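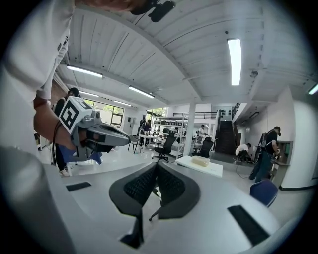

Attachment 1: main floor, column area, mesh chairs at the desk

Ticket 1145
Site: Rutherford building, main floor
Category: Furniture / seating
Opened by: Palesa Shabalala
Assigned to: Mingxuan Wan
Priority: Normal
Status: Monitoring

Reported problem
Mesh-back chair at the white desk sinks under load. Starts at full height, drops to the lowest setting within 20 minutes. The mesh-back chair next to it is not affected. User has swapped them twice and the fault follows the chair.

Log

Palesa Shabalala, March
Tagged the faulty chair under the seat with red tape. Please leave it on. Grey frame, black mesh, same as the other one, so check for the tape before you take anything apart.

Mingxuan Wan, 9:40 a.m.
Checked the height lever first. Lever returns fully, cable has slack, valve button not held down. Casters and base OK, no cracks in the spokes. Loaded the seat and measured a drop of 7 mm in the first minute. Gas cylinder is leaking internally. Not repairable.

Mingxuan Wan, 10:15 a.m.
Requested one replacement cylinder from Fluden, standard taper. Load rating on the old label is 300 lb. Do not fit a lower rating.

Chaltu Chala, 2:05 p.m.
Do the black office chairs by the column use the same part? One of them squeaks.

Mingxuan Wan, 2:20 p.m.
Different base, different cylinder. Open a separate ticket for the squeak.

Mingxuan Wan, 4:30 p.m.
Part received and fitted. Old cylinder was seized in the base and needed a pipe wrench. Seat held height for one hour under load. Lever works in both directions.

Next action: Palesa to confirm after a week of normal use. Close if no further drop.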